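Should I wash my sourdough banneton, or just leave it alone?
Started by flynn_mck, September 2011

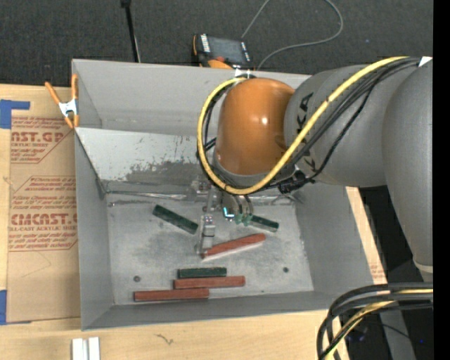
flynn_mck
How do you all clean a cane proofing basket once the flour has built up in the grooves?

vega_p
A stiff dry brush, every time, once the basket has sat out long enough for the flour to go crumbly. I leave mine on the windowsill overnight and give it a good going over in the morning while the coffee is on. I've had the same basket since my sister moved to Millitz and left it behind, and it has never seen a drop of water. The flour in the grooves is what keeps the dough from sticking, so I really wouldn't fuss over it.

Widad M.
I'm going to disagree with Vega a little, with love. Never washing is fine in a dry kitchen, but mine is in a basement apartment and last June I pulled out my big round basket and found gray fuzz all along the bottom coil. I had to throw it away and I was so sad about it! Now I rinse in cold water every 20 loaves, scrub with a vegetable brush, no soap, and dry it in the oven with only the light on. It hasn't hurt the cane one bit.

unai
Cold water is ok. Hot water turns the flour to glue, ask me how I know.

vega_p
Widad, I'd say the basement did that, and the rinse would only make it worse in a damp place. But you've baked a lot more bread than I have, so I'll leave it there.

flynn_mck
Thank you all, this is so helpful. I should have said that my trouble is partly the dough. I'm making the Zukina rye from the library book and it's very wet, and the last 3 loaves left half their skin behind in the basket. My wife says it looked like the moon. Tasted wonderful with butter though.

I. Tejada
Flynn, that's your answer right there – rye that wet will stick to anything. Use rice flour for dusting, or half rice and half white if you don't care for the gritty feel. Rub it well into the grooves with your fingers, and shake out the extra. I also let the shaped loaf sit on the counter for 6 minutes before it goes in, so the outside dries a touch. My mother used a linen towel in a mixing bowl her whole life and got prettier loaves than I do.

Widad M.
Second the rice flour. And soak off the stuck bits before you start over, or they'll grab the next loaf too.

vega_p
Or let them dry and brush them :)

flynn_mck
Picked up rice flour at Jallell after work. Basket is soaking in cold water now, sorry Vega. Does anybody know if the linen liners are worth it for rye?

unai
I like mine, but you have to wash those too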